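Play burger sets – stand the slices up or just use a bin?

wenby_mom
Posted Wednesday, February 11, 2026

Hi all! I've been putting together a pretend burger counter for my two, who are completely burger mad at the moment, and I've gotten much too invested in it (my husband says I've spent more time on this than on our real kitchen). I finally gave up on the toy basket and went with clear acrylic holders on a white tray, so the buns, the patties and the lettuce all stand on edge where you can see them.
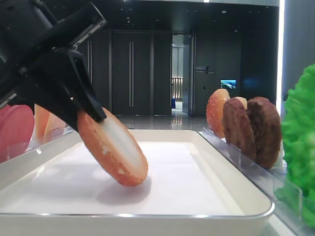
I love how easy it is to spot what you want, and the speckled crust on the buns makes me hungry every single time. My question is whether little kids will keep putting things back in the slots, or am I dreaming?

Ileana Pascu
Dreaming, sorry! I ran a playroom with 16 kids and we went back to a bin by April. Slots are lovely for grown-ups.

prakthorpe_dad
I'd disagree with Ileana there – ours treat the slots like a puzzle and put the patties away before anything else. The lettuce is the one that ends up under the couch.

Ileana Pascu
Well, you have 2 kids and I had 16 :) But fair enough, a bigger stand for the lettuce might help.

wenby_mom
Thank you both! I'll leave the slots for now and keep the old basket handy.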